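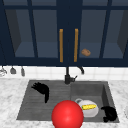
Sunday, late
by Viorica Stanciu

Up since five. Coffee, then straight back to the amendment packet, 20 pages, half of it the same paragraph moved around. Read it standing up. Marked the bits on the road levy in green and then lost the green pen.

Session resumes tomorrow and I still don't know if I have Hodoroagă's vote. He said yes on Thursday in the hallway, he said "we'll see" on the phone last night. Tried him again after lunch, voicemail. Left a message that was too long. Started out polite and ended up explaining the whole history of the Atovton bridge, which he knows, he was there when they closed it.

Ademir came by at ten with the redrafted clause. Much better. He cut the part about "reasonable maintenance" that the other side would have chewed on for an hour. Now it says the district pays for inspection and the territory pays for repair, full stop. He thinks we're 2 short. I think one. We didn't settle it. He had to go pick up his mother so I got the pages and he got a sandwich.

Things still to do - call the clerk about the order paper, find last December's answer on the levy (I KNOW the minister gave a figure, I wrote it down somewhere), iron something.

Found the figure. 2,000 households outside the service area, her words, during question period. It was on the back of a parking receipt. So now she can either stand by it or explain why the map she tabled in spring leaves out Druvstead completely. I'd like to ask it short. My questions get long when I'm nervous, Ademir times them and makes a face at me from the second row.

Afternoon was constituency mail. Mostly the bridge. A man in Druvstead writes every week in pencil and I always answer him by hand, it takes forever but he did drive people to the polls in that snow. One letter about dogs. One very angry one about the new seating plan in the chamber, wich I had no part in and don't like either. I'm behind a pillar now, more or less. The Speaker has to lean to see me. Going to stand up early and stay up.

Speaking of her - still sore about the ruling. I reread it and she's probably right, the motion was out of order, I should have given notice. I just didnt like hearing it in that tone. Ademir says write her a note. Not tonight.

Clerk called back at 6:40, bless her, on a Sunday. We're item 8. Means we probably don't get reached before the supper break, and that means Hodoroagă has the whole afternoon to be talked to by other people. Not good. Asked if it could move up, she said only with unanimous consent, and we both laughed.

Dinner was toast. Practiced the opening twice out loud. First time flat, second time too loud, the neighbor's TV went quiet. Took out the line about my father crossing the bridge to work. Put it back. Took it out.

Phone just now. Text from Hodoroagă, whole thing: "Send me the new wording." Nothing else. Sent it. Sent it again because the first one went without the attachement.

Bed by eleven if I can. Bag by the door, blue folder in the bag, receipt in the folder. Must remember to eat before two o'clock, and bring the flat shoes.

This site uses cookies to remember your settings. By continuing to read you agree to our use of cookies. Accept | Manage preferences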